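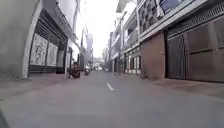
Havholm Folding Shopping Trolley, 29 liters

Product group: Bags and trolleys for the city
Maker: Clomeo
Color: dark green or sand
In stock, ships on Thursday

The Havholm is a two-wheel shopping trolley for people who do their shopping on foot. We have sold it in our store for several seasons and it is still the model which customers ask for most often, mainly because of its low weight and because it goes behind a door when it is folded.

The bag holds 29 liters. In daily life this means milk, bread, vegetables for a few days and a bottle of oil, with some space left on top for eggs. If you buy for a large family, please look at the Flerska, which has a wider base and a second handle — it is heavier, but it stands more firmly when it is full.

Frame and wheels

The frame is made of aluminum tube. The lower part folds up against the back with one movement of the foot, and a small hook keeps it closed. Wheels are of solid rubber, so there is no air to pump. They are quiet on asphalt and acceptable on paving stones. On old cobblestones you will hear them, and we recommend to pull the trolley a little slower there.

The wheels are removed without tools: press the gray button in the center of the wheel and pull. Please check after mounting that the button has come out again completely. A wheel which is not locked can come off on a curb.

Bag

The bag is of coated polyester and closes with a drawstring and a flap. Light rain is no problem. In strong rain some water can enter at the seam under the flap, therefore we do not describe the bag as waterproof. There is one flat pocket at the back for a wallet or a list, and a loop for an umbrella at the side. The bag comes off the frame with four snap buttons and can be washed by hand in lukewarm water. Do not use the dryer.

A thin reflective strip, 360 degrees, runs around the bag at half height. It is sewn and not glued, and it may be washed together with the bag.

Handle

The handle has a foam cover and is fixed at one height. Customers who are very tall have told us that the trolley touches their heel when they walk fast. For them we offer the Gál handle extension, sold separately, which is pushed onto the tube and closed with a clamp.

Technical data

Volume: 29 liters
Maximum load: 20 kg
Number of wheels: 2
Frame: aluminum
Bag: coated polyester, removable
Folding: yes, bag can stay on the frame

What is in the box

Frame, bag, wheels (not mounted), short manual in English. The umbrella on the manual cover is not included.

Spare parts

Wheels, snap buttons and the hook can be ordered one by one. Please write us the color of your bag when you order buttons, the sand version has lighter ones. Bags for the older frame with the round tube do not fit this model.

Returns

You may send the trolley back if the wheels have not been used outdoors. Pack the wheels separately, otherwise they leave marks on the fabric.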